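Mirkport College — Building Services, Level 2
Unit 4 handout: Internal doors and partitions
Revised 25/05/2018

Read this before the site walk in August. Bring a tape and the Mansour survey sheet.

4.1 Frosted glass doors

Frosted glass lets daylight through and blurs what is behind it. It is common in small offices where a corridor would otherwise be dark. Note the following for each door:

— which side the hinges are on, seen from the side it opens towards
— type of handle, and whether there is a lock with it
— clear width with the door fully open (write it down if it is under 900 mm)
— the gap between door and floor

Lever handles are easier than knobs for anyone carrying something. Check that the lever springs back to level when you let go.

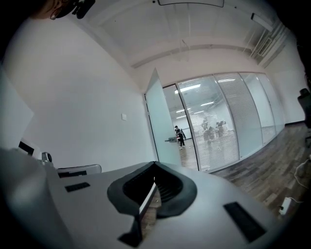
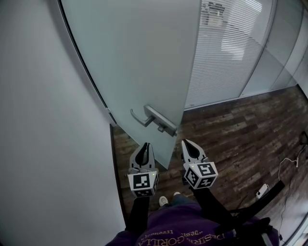 Fig. 4. Frosted glass office door, standing open in both views. The lever handle and lock cylinder are described from the second.

4.2 What is next to the door

Record the wall finish, the position of the light switch and the floor covering on each side. Blinds behind a glass partition go on the sheet as a separate item. In the Clurnier block, allow 15 minutes per room.

Exercise: draw a plan of one doorway at Ellell House, showing the swing of the door as an arc. Hand it in with your sheet.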